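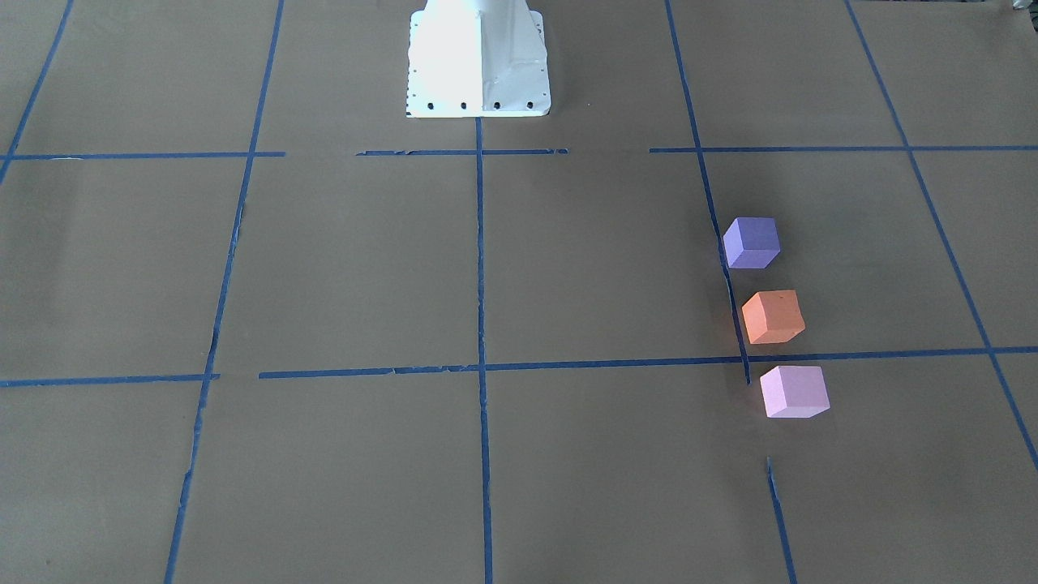 *Brown kraft paper and blue painter's tape, ready for sorting.*

The taped table has become the answer to every messy workroom, if you believe the people selling courses about it. Cover the bench in brown paper, mark it off with painter's tape, give each thing a square. Zasico charges $197 for a weekend of this. I own a roll of tape already, so I was never going to be an easy convert.

Still, I tried it at home through November. The paper was the best part. It hides a scarred bench, takes pencil notes and can be binned when it gets grubby. The tape was fussier – my long lines wandered, and the short pieces tore wherever I rushed.
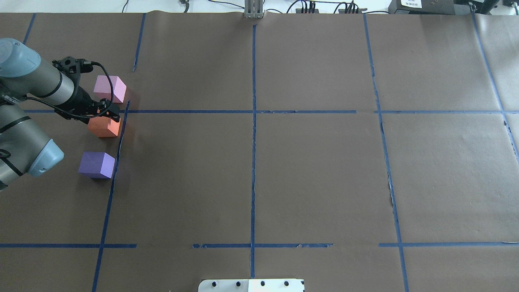
Irja Eskola wrote to tell me I was worrying about the wrong thing. A crooked line still tells you where to put something down, she said, and she has been using the same crooked lines for 2 years.

Fair enough, but a grid doesn't decide what belongs in it. Foam cubes in pink, orange and purple are easy to set out in a row. Try it with half-used glue, odd screws and a charger of unknown origin. My squares filled with maybes, and by the third week I was stacking.
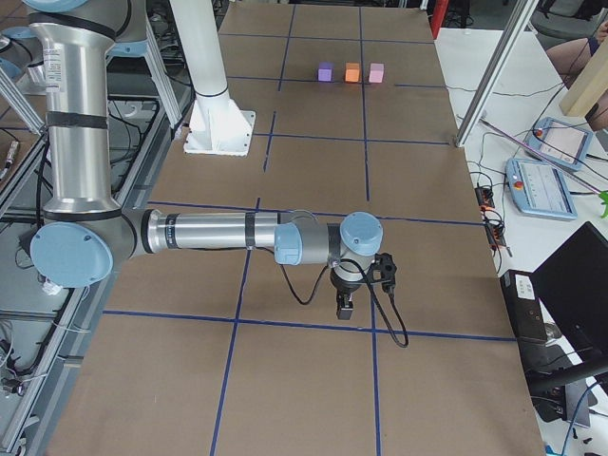

Does the tape lift cleanly afterward? From bare wood it came up fine at my place, but from paper it took the top layer with it, so plan to throw the whole sheet out.

What I did like was the far row, which I left for things in daily use. Reaching past clutter is a nuisance, and the lines made me notice when I was starting some. 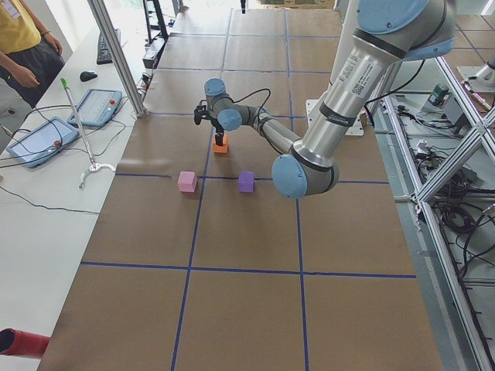 Miklós Bakos thinks even that is too generous, and told me a shoebox lid would do the same job for no money and less kneeling on the bench. I've kept one strip of tape down the middle of mine. The colour is nice, at least.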